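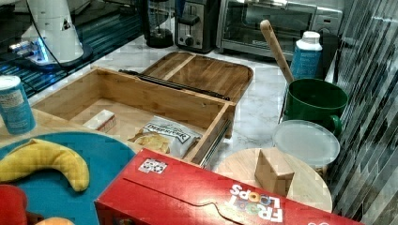
A countertop setup with the arm at the back and the bamboo box open.

Planning and Budgeting for a Countertop Arm: Your Questions

Updated July 31, 2023

Thanks for stopping by! We at Mistora help small labs, classrooms and curious households plan their first robot arm station, and the same questions land in our inbox again and again, so we've gathered them up and tried to answer them the way we would over the phone. Pour yourself something nice, because we do tend to go on a bit.

What should I budget for besides the arm itself?

More than most people expect, I'm afraid. The arm is the big line on the quote, and then come the mounting plate, the power supply, the cables, spare fingertips, a stop button you can reach without leaning, and a computer to run it all. Our starter accessory bundle is $610 and covers everything on that list except the computer. If you already own a sturdy plate and a decent stop button, tell us, and we'll take them off the quote.

Do I need to buy special objects for it to practice on?

Please don't, at least at first! Go through your pantry. Cereal boxes, cans, a mug with a wooden spoon in it, a cutting board, a bag of chips – all of these are worth having on the counter, and they're cheap to replace. Soft things are handy too, and a plush toy from the bottom of the toy chest will do nicely. We suggest setting aside $59 for groceries and odds and ends in the first month, then seeing how much of it you really spend.

How much counter space should I set aside?

It depends on the reach of the arm, and the spec sheet will give you that. What the spec sheet won't give you is the space behind and beside the base, where the cables need to bend without being pinched. Tape the outline of the base on your counter before you order and live with it for a few days. Customers who do this very often end up moving the arm to a different corner, and it's so much nicer to find that out with tape.

Can I keep my toaster and blender where they are?

Usually, yes, and plenty of people want a real kitchen with real clutter. Just tell us what stays on the counter when you fill out the planning form, with heights, so we can help you set the limits on how far the arm may travel. Unplug anything with a heating element while the arm is running.

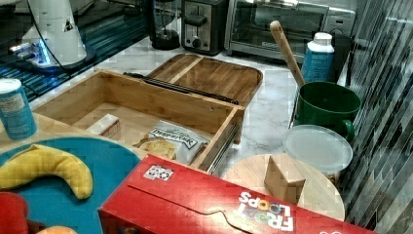
Chips and a small block in the box, lid folded back on the marble.

Are boxes with lids and drawers worth the money?

We think so. A hinged lid or a sliding compartment asks for quite a different motion from picking something up off a flat surface, and if you hope to work on opening and closing later, it makes sense to put one in the first order and save on shipping. Bamboo boxes are pleasant to work around, though do look closely at the slide and the hinge before you buy. A sticky slide will have you blaming the arm for a whole afternoon (we speak from experience).

Which size do you recommend, the Amura or the Storell?

For a home-sized counter, the Amura. The Storell reaches farther and lifts more, but it wants a heavier mount, and that adds to the cost in ways that creep up on you. If you're torn, send us a photo of your counter and a list of the heaviest things you'd like moved.

Should I lease or buy?

If your project has an end date less than 11 months away, leasing nearly always comes out ahead. Beyond that, we'd lean toward buying, particularly if you have somewhere to keep the arm between projects. Leases go through our partner Foulkes, and they handle the return shipping crate as well.

When should I place my order?

Allow 10 weeks from deposit to delivery. Schools that want an arm ready for fall should have their paperwork to us by April, and earlier is kinder to everybody's nerves. Grant-funded buyers, please ask for a written quote before you apply – we're glad to hold the price while you wait to hear back.

What if my question isn't answered on this page?

Write to us through the contact form and tell us what you have in mind, even if it's only half a plan. Include your counter measurements if you have them handy.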